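Setting out and checking glass beakers on a dark cloth

Applies to: low-form and tall-form beakers, plain tumblers and other clear vessels without taps or joints
Last revised 10/21/26 by Nyokabi Mabula

Clear glass is difficult to inspect on a white bench. Chips at the rim, star cracks in the base and dried film all disappear against a pale surface. A black cloth under the glass makes most of these faults visible without a lamp or magnifier. The method below is the one used in the Mwakyusa teaching store for returned glassware.

What you need

A black cotton cloth, large enough to cover the working area with a margin on every side
One lint-free wiping cloth
A tray for rejected glass, lined with paper
A soft pencil and the stock sheet
Cut-resistant gloves for any piece already known to be damaged

Step 1. Prepare the surface

Wipe the bench and let it dry. Lay the cloth flat and smooth out the folds from the centre. A fold under a beaker will tilt it, and a tilted beaker gives a false reading against its scale. Do not use fleece or towelling. Both shed fibres, which stick to the inside of the glass and are then mistaken for scratches.

Overhead lighting is enough. If there is a window, stand with it to one side. Strong light from behind the glass hides faults near the rim.

Step 2. Place the glass

Empty each vessel before it goes on the cloth. Put the first one near the middle and keep the second slightly behind it and to one side. Leave at least a hand's width between them. Work with no more than four pieces at once; glass is most often chipped by the piece next to it.

Hold each vessel round the body. Do not lift a beaker by its rim or spout. Lower it so that the whole base meets the cloth together.

With the spout turned to one side, the printed markings on the wall can be read from the front and the outline of the lip can be checked at the same time. A sound base shows as a bright, unbroken oval against the black.

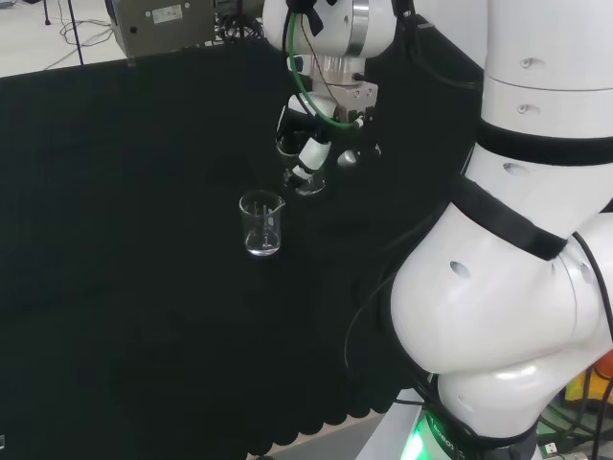 Step 3. Check the rim and spout

Look across the rim at eye level, then from above. Turn the beaker a quarter turn and repeat until you are back at the start. The bright line along the edge should be continuous. A short gap or a sharp glint usually means a chip. Confirm by eye only. Do not run a finger along the edge.

The spout should curve outwards smoothly, with no flat spot at its tip. A flat spot makes the beaker dribble when pouring.

Step 4. Check the base

Look down through the open top. Thick glass at the base collects light, and a crack will show as a thin line crossing the bright area. Turn the vessel slightly. A reflection shifts as the glass turns relative to the light, but a crack stays in the same place in the glass.

Reject any piece with a crack in the base, however short. It may hold cold water for months and fail the first time it is heated.

Step 5. Check the markings

The scale must be legible over its full height. Slight fading is acceptable for general use. Where three or more lines are missing, move the beaker to the rinsing shelf and note the change on the sheet. Beaker scales are approximate in any case and should not be used for measured volumes.

Step 6. Record and put away

Enter each piece as pass, rinse only or reject. Initial the line. Rejected glass goes into the lined tray and then to the broken glass bin, never the general waste. Oduor Nzioka holds the key to the bin store.

Shelve passed beakers upright, in a single layer. Do not nest them. Shake the cloth out over a bin after each session and wash it separately without fabric softener, which leaves a film that transfers to the glass.

The full stock is checked every December. Queries about replacements go to Kibet Urio.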